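Pedido de apoio n.º 3100 – Marcas no tampo do móvel preto e arrumação da sala
Estado: resolvido

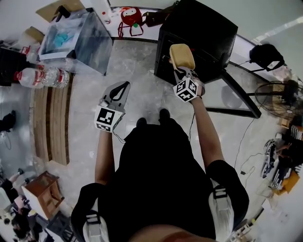 Tempo de leitura: 3 min

Aberto por: Aurélien Caron
Produto: móvel Lideo, preto
Atendido por: Loïc Leclerc, apoio ao cliente Aubert

Mensagem inicial, Nov 21, 2024

Boa tarde a todos, e desde já obrigado pela paciência, que eu quando começo a escrever alargo-me sempre um bocadinho.

Comprei o móvel Lideo preto em março e estou muito contente com ele, é mesmo o tamanho que eu queria para a sala. O problema é que o tampo ficou com umas marcas esbranquiçadas, em arco, que só se veem quando a luz entra de lado. Limpo com um bloco do género esponja, bege, e uso o spray Flavaveo que a minha irmã me recomendou para tudo (e quando digo tudo, é tudo, até os rodapés). As marcas desaparecem por uma hora e depois voltam, teimosas.

À volta do móvel tenho várias coisas: a mesa de vidro com armação de metal preto que sai dali para a direita, a ventoinha de pé por trás e, do outro lado, a caixa transparente com as coisas azuis, que não queria mudar de sítio se puder ser. O chão é cinzento-claro salpicado, e nesse nunca noto marca nenhuma. Peço desculpa pelo monte de equipamento e papéis ao canto, junto ao armarinho de madeira, mas ando em arrumações há semanas e ainda não cheguei lá!

Um abraço,
Aurélien

Resposta de Loïc Leclerc

Caro Aurélien, muito obrigado pela mensagem tão completa, dá gosto receber pedidos assim. Antes de pensarmos em trocar o tampo, queria perguntar-lhe três coisas:

Dilui o Flavaveo ou aplica-o puro?
O bloco é usado também noutras superfícies, por exemplo na mesa de vidro?
As marcas sentem-se com a unha ou o tampo continua liso?

Entretanto, peço-lhe que não use mais nada além de um pano macio com água morna bem espremido – e que seque logo a seguir.

Resposta de Aurélien Caron

Puro, confesso. E sim, o bloco corre a casa inteira, do vidro às ripas de madeira, coitado. Com a unha não sinto nada, está lisinho. Passei o pano como me disse e melhorou na parte da frente, mas atrás ainda se vê um arco bastante grande.

Resposta de Loïc Leclerc

Boas notícias, então. Se o tampo está liso, o mais provável é ser resíduo do produto, que vai ficando em camadas finas. Sugiro o seguinte:

1. Tirar tudo de cima do móvel e passar um pano seco para apanhar o pó.
2. Passar um pano de microfibra com água morna e uma gota de detergente neutro, ao comprido, sem movimentos circulares.
3. Repetir só com água.
4. Secar com outro pano e esperar 19 minutos antes de voltar a pôr as coisas no lugar. (É o tempo que vem na nossa ficha de manutenção, não me pergunte quem o cronometrou.)

Guarde o bloco para o chão. Aproveite também para afastar a mesa de vidro um palmo, para conseguir chegar bem ao canto.

Resposta de Aurélien Caron

Fiz tudo à risca e depois fiz outra vez, por gosto. O arco de trás saiu! Ficou uma sombra muito leve junto à aresta, do lado da mesa, mas só eu é que dou por ela. A mesa fica afastada de vez, até se passa melhor por ali. Comprei dois panos Irkton, um para o móvel e outro para o vidro, e o canto dos papéis é a tarefa que se segue.

Muito obrigado, Loïc, foi de uma simpatia enorme.

Nota interna (L. Leclerc): resíduo de produto não diluído, sem dano no acabamento. Não há substituição de peça. Se o cliente voltar a referir a sombra na aresta, reabrir este pedido e pedir fotografia de perto, com luz lateral.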